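Tidying robots score 73 percent, on a table they already know

A two-armed robot system called Tahiri can put household objects away correctly 73 percent of the time after watching only 41 human-guided runs, according to a report posted in December by the robotics group at Skutiritz. The company says this is a sign that home robots can be taught new chores in an afternoon. The report itself makes a smaller claim, and even that one deserves a second look.

The method is simple enough to explain. A person steers both arms through a chore while the system records the movements and the camera views. Most groups then train a single program to copy the whole thing. Skutiritz cuts each recording into short pieces, such as a grasp or a lift, and lets each arm learn its pieces separately. A second program, named Viva, decides which arm goes next and when both can move at once. Splitting the work up is supposed to get more out of each recording, so fewer are needed.

The chore in the report is sorting. Cloths, cups and bowls are laid out on brown paper, and the arms have to move them into open plastic bins. Soft items are the hard part. A cloth never lies the same way twice, and a gripper that closes a little too high comes up with nothing.

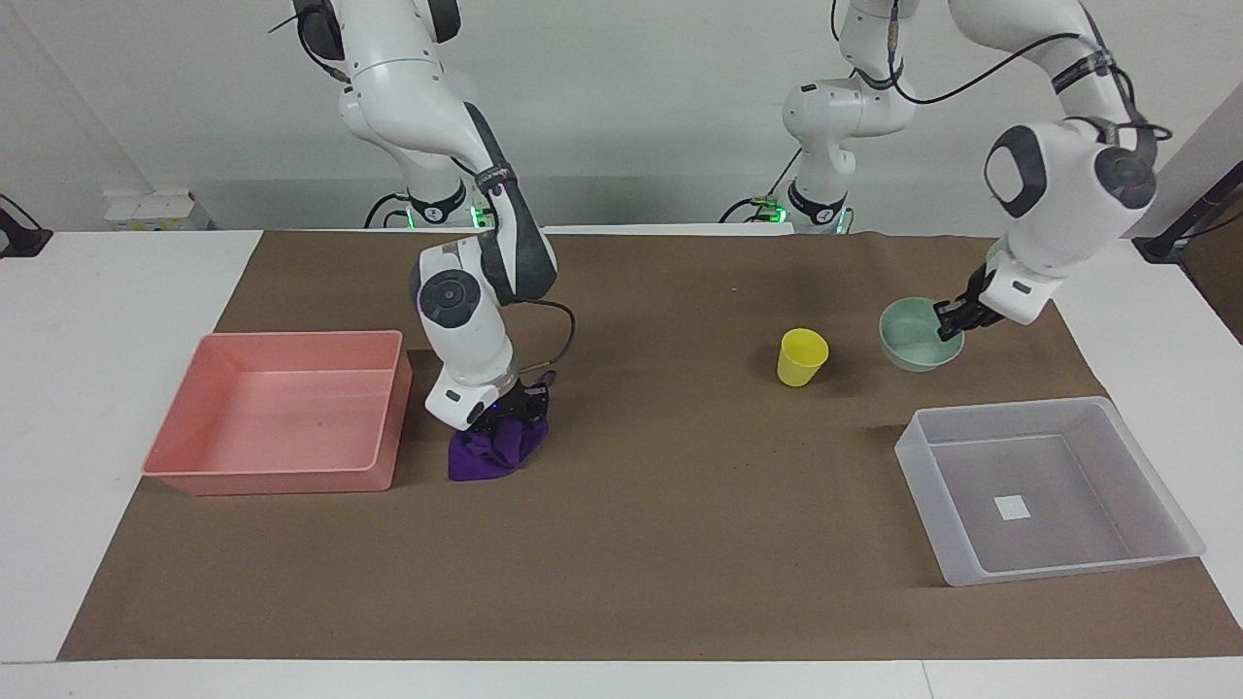

On hard objects alone the system did well, and the report spends most of its pages there. The results for cloth are folded into the overall score and never given a line of their own, which makes it difficult to say what was learned about fabric. A reader who wants to know how often the arms dropped a cloth, or grabbed the paper along with it, won't find out.

Then there is the matter of what counts as a success. The arms were allowed 2 tries at each object, and a run was marked as correct if the object ended up in the right bin at any point. Manaia Rutherford, who studies robot testing and had no part in the work, thinks that rule is too kind.

"If I have to stand there while it misses my shirt and goes back for it, I'd like to see the miss written down," she said. "One number for everything doesn't tell me much. I'd also want to see it on a different table."

All of the trials took place on one table with the same lighting. The report describes 8 object layouts, and 5 of those also appear in the training recordings. It gives no separate score for the rest.

The comparison is thin as well. Skutiritz tested its method against Trernard, an older in-house program that was trained on the same recordings but was built for one arm and adapted for the job. Beating it shows that the new approach is better than the company's last one. Whether it beats what other labs are using is a question the report leaves alone.

The group says it plans to release the recordings, though it has not said when. Until then, outside labs can't repeat the test.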